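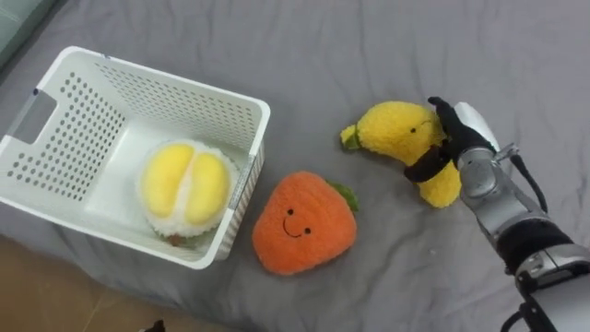
Durian in the basket, persimmon and banana out on the sheet.

Ticket 1653
Subject: White lint on grey fitted sheet after toys are kept on the bed
Product: Zularden plush fruit and veg, mixed set
Also mentioned: Comesix storage basket (white), Flesbridge fitted sheet (grey)
Order: 1103
Opened: 4 Mar 2019
Status: Closed

Original message

We bought the plush set last June and it has been fine up to now. The toys live in a white plastic basket, the kind with small round holes in the walls, and the basket gets put up on the spare bed when the floor is being done. They get tipped out and put back in most days.

Since we changed to a grey fitted sheet I keep finding small white specks on it. They brush off but they are back by the next day. On the old white sheet I would never have seen them. I'd like to know if one of the toys is coming apart, and if so which one. My guess is the durian, as the white part is fluffy. The persimmon and the carrot are both fuzzy too but they are orange, so I can't see how they would leave white bits.

If it is stuffing I will have to take the lot away, as there is a toddler here on weekends.

Reply from Zularden support

Thank you for writing. Please put the durian aside until you have looked it over. We'd like you to check the following and post what you find here.

1. Go along every seam with your thumbs and pull gently to each side. Stuffing looks like fine, springy white threads that clump together. Surface lint from the durian is shorter and doesn't spring back when you pinch it.
2. Check around the stem on the durian and the leaf on the persimmon. These are sewn in last and are the usual place for a gap.
3. Check the band around the banana. Slide it a little each way and look at the fabric underneath.
4. Run a dry hand around the inside of the basket, mainly the holes and the handle slots. A rough edge on the plastic can drag fibres out of plush.

Please also tell us how the sheet was washed and what was in the machine with it.

Customer update

Did all of that this morning.

Seams are sound on everything. No gap at the durian stem, none at the persimmon leaf. Under the banana's band the plush is a bit flatter but there is no hole. The carrot top is tight.

Basket: smooth inside the holes. One handle slot has a slight ridge along the lower edge, where the plastic was moulded I suppose. I ran a cotton ball over it and it did catch a few threads. There is also a label strip on the outside near one corner that I have never managed to get off. The edge of it is a bit sticky. I don't know if that matters.

The sheet went through a warm wash with two bath towels, then in the dryer with the same towels. The towels are white. I can see where this is going.

Reply from Zularden support

The towels are the most likely cause, but the ridge on the basket could be adding to it. It would be good to test them one at a time so you know which it is.

Test A: Clean the sheet with a lint roller, corner to corner, and leave the bed with nothing on it overnight. Check in the morning.

Test B: Roll the sheet again. Put the durian by itself on the bed, turn it over a few times, and leave it for an hour. Check only the patch where it was.

Test C: Roll again, put all the toys back in the basket, tip them out and refill it the way you normally would. Check where the basket was and where the toys landed.

Please use the same light each time. Specks show up more under a side lamp than under a ceiling light, so a change of lamp will throw the result off.

Customer update

Before starting I had a proper look at the sheet as it was. The specks aren't where I thought they would be. I had expected most of them at the head of the bed next to the basket.
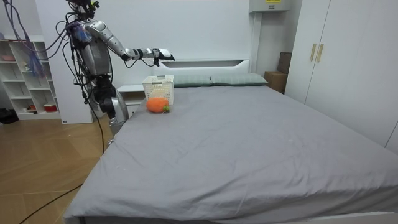

Sheet before rolling, with the basket and carrot at the head of the bed. The white specks show mainly towards the middle.

I used the roller on the pillows as well. They are grey-green and were not washed with the towels. Hardly anything came off them.

Test A: Rolled the sheet at night. In the morning there were a few new specks, not many. Nothing had been on the bed. I think they had worked up out of the weave, as they came off with a bit of a tug.

Test B: Durian by itself for an hour. Two or three very short fibres on the patch where it had been. They are softer than the specks and slightly creamier in colour, if you put them side by side on something dark. I used the back of a black notebook.

Test C: Not done yet. The roller ran out.

Reply from Zularden support

Thanks, that is helpful. A few short fibres from the durian are normal for long-pile plush and should drop off over time. You can speed it up by brushing the white part with a soft baby brush, outdoors if possible. Please don't use a pet brush or anything with wire in it, as that will pull the backing.

The result from Test A points to the towels. Terry lint gets pressed into a smooth cotton sheet in the dryer and keeps coming loose for several washes.

When you have a new roller, please go ahead with Test C. If you can, put a strip of cloth tape over the ridge on the handle slot first.

Customer update

New roller, and tape on the slot. I did Test C twice, once with everything tipped out at once and once taking the toys out by hand and putting them back the same way. 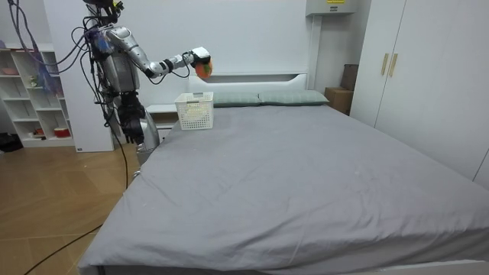
Both times there was very little near the basket, nothing I would have noticed if I hadn't been looking for it. The few specks that did turn up were further down the bed again, where nobody had put a toy. So I'm satisfied it is the sheet.

I then took the tape off and did it once more to be fair to the basket. No real difference. I have put the tape back on anyway because the carrot was snagging there.

The sheet has been rewashed on its own on cold, with no fabric softener, and hung on the line. Will report back after a few goes.

Customer update

That's 5 washes now, all without towels. Almost clear. I got one speck off the whole bed yesterday. The durian has been brushed on the back step and is back in the basket with the others.

One leftover question. The sticky edge on the label strip picks up fluff from the persimmon if it gets shoved down the outside of the basket. Is there something that takes the glue off without marking the plastic?

Reply from Zularden support

The basket isn't one of ours, so please check with Comesix if you are unsure. What we use on our own plastic bins is a little cooking oil on a cloth, left for ten minutes, then dish soap and warm water. Dry it fully before any plush goes back in, as oil won't come out of the pile easily.

We have filed your test results under care note 2139, which covers lint and washing for the whole plush range. Closing this ticket. It can be reopened from the link in your email if the specks come back.

Customer update

Oil worked. Label is off. Fine to close.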